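Home | Forums | Events | Members | Search
Last updated: 3 Sep 2019

Forums: Events: Open day at the Drundville workshop

Oanh Văn (moderator)
On behalf of the Inine program, I thank all members who attended the open day at Drundville. Written comments on the Prundo table-clearing demonstration are requested in this thread. They will be forwarded to the workshop staff before the next session is planned.

ninh_facilities
Our department sent three people. The session was well organized, and the staff answered questions at length. I would ask that the next one include plates and cups. Our dining hall seats 100, and flatware is the smaller part of what must be cleared there.
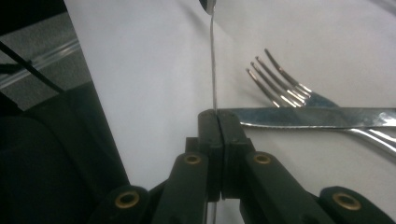 D. Sàm_lab2
Flatware was the correct choice for a first public session, and I must disagree with the previous post. Thin metal parts on a smooth surface are difficult for any two-finger gripper. The spoon was held upright by its handle between the pads, while the knife still lay across the fork on the white tabletop. A crossed pair of that kind is a harder problem than a plate, and I would have liked to hear more about the order in which the pieces are chosen.

ninh_facilities
I do not dispute the difficulty. My point concerns usefulness to visitors who must decide on a purchase. The handout gave no figures for mixed loads.

Duyên Sầm
I attended the second group. The explanation of the finger pads was clear from the front row. Those standing at the back could not hear it, and the 25 minutes allotted left time for only 2 questions. May I request a microphone?

harlan_q
Seconded. I also question the statement in the handout that the pads require no adjustment between utensils. A spoon handle and a knife handle differ in thickness, and the matter deserves a fuller answer.

Oanh Văn (moderator)
The comments on sound and on time are noted. The question about the pads has been sent to the staff. A session with plates is under review for April; no decision has been made. Members are asked to keep purchasing matters to the Procurement board.

Reply | Previous topic | Next topic | Back to top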